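Slide 4 — Sorting the small things

Good morning again. In this part I speak about game pieces, because in the Plavness playroom they were always the biggest mess. We had 300 chips from old sets, and in June we still kept them all in one drawer.

My advice is simple: first put a few pieces flat on a white table. On white you see dark colors much better. (Wait here, let people look.)

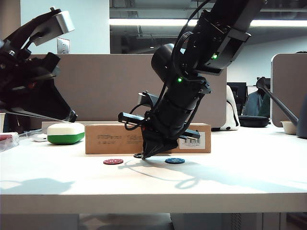

Red chip and dark blue chip on the white table, cardboard box behind.

Ask the room: who has a box like this at home? Then explain our rule — one color, one bag, and the label goes on the short side. The sorting took us roughly 20 minutes.

Next slide: the shelves from Fonora.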